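Looking After Wooden Shelves and Cupboards
Kitchen & Home Tips, September
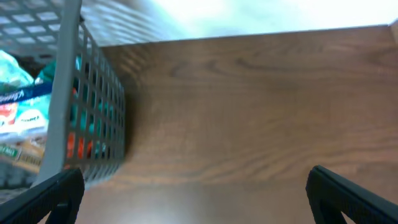 Medium brown wood with a darker wavy grain and a soft sheen.

I've been wiping down wooden shelves for most of my grown-up life, and I still learn something every fall when I empty the pantry (usually while looking for the big soup pot, which is how most of my cleaning gets started!). So put the kettle on and let me share what works in our old house in Staltstead.

Start dry. A soft brush or an old T-shirt will lift the crumbs and the flour dust, and you want those gone before any water comes near, or you end up pushing paste into the corners. Then a barely damp cloth with one small drop of dish soap, always going along the grain, and a dry towel right after. I do one shelf at a time and leave the doors open until supper.

Sticky rings from honey or syrup jars need a bit of patience. Lay a warm, wrung-out cloth over the ring for a minute or two, then wipe. Please don't scrape with a knife, I did that once on my grandmother's hutch and the scratch is still there.

For white marks on a waxed finish, rub gently with a little paste wax on a soft cloth. Give it a good long buff, longer than you think. If the wood has been varnished or painted, skip the wax and stay with soap and water.

Musty smell? An open dish of baking soda at the back of the shelf, changed after a week, has always done it for me. A drop of vanilla on a cotton ball is nice too, though my pantry smelled like cake for days and everybody kept asking what was in the oven.

I go over all 6 of my pantry shelves this way twice a year, and if you put down liners, lift them now and then, crumbs get under there no matter how careful you are.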